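Introduction to Robot Handling, Unit 6
Comparing hand-held grippers on tableware
Notes prepared by Ileana Chiriac

Please read before the lab session in March. Bring your own notebook, the lab computers are only for the recordings.

1. What we compare

In Unit 5 we looked at arms. Now we leave the arm away and hold the gripper in the hand. This way we can judge the fingers alone, without asking if the path planning was good or bad. We have two sets of fingers in the course. The Fimley fingers are blocks with a straight face. The Gimik fingers have a softer pad and open a little wider. Both fit on the same handle, and the camera stays in its place when you change them.

The task is setting a place: cup or bowl, plate or saucer, spoon, chopsticks, tray. These objects look simple, but they ask very different things from a gripper.

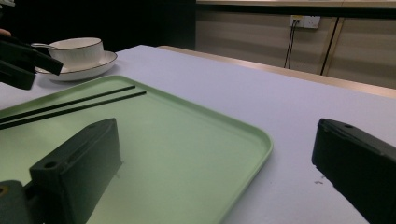

A chopstick is thin and lies close to the surface, so the finger tips must come down almost to the table before they close. With a thick finger you will often touch the tray first. Approach slowly and watch both tips, also the one on the far side. If you close on the stick near its end, it can turn in the grip, and then the placing becomes difficult. Take it closer to the middle when the task allows.

2. Procedure

Work in pairs. One student handles the objects, the other writes the log. Each student makes 12 trials with one set of fingers, then you change the fingers and repeat. For every trial write down:
- the object and where you gripped it
- if the object turned or slipped
- if a finger touched something it should not touch
- your own remark, in a few words

Do not correct a bad grip with your free hand. Open, go back, and count it as a failed trial. A log with only successes is not useful for the discussion. 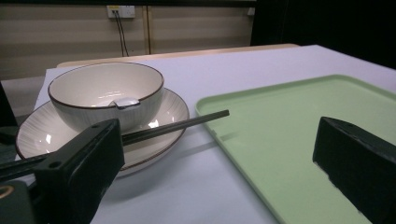 Figure 2. Chopstick over the plate, with the bowl and the green tray on the table.

3. What the camera sees

The camera looks between the fingers, and this is good for the moment of contact. But the fingers also hide a part of the work. In the log, please note when you lost sight of the object and if you moved your head to look past the tool. A controller can not do this, it has only the camera image.

Dark objects need special care. On a light table the edge of a chopstick is easy to find, but next to a black finger the two shapes can run together. Lăcrămioara Moldovan will show in the lecture how the segmentation from the Preda toolbox behaves in such cases. 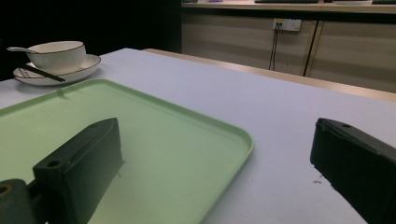
Light is the second question. A white table gives a clean background, but glazed dishes can reflect the lamps, and a bright spot may be taken for an edge. Keep the lamps the same for both sets of fingers - otherwise you compare the lamps and not the grippers.

4. Report

Hand in at most 1000 words, with one table of results per set of fingers. Say which set you would choose for the Plilmont exercise in Unit 7 and for which objects you would still not trust it. Both partners sign the log.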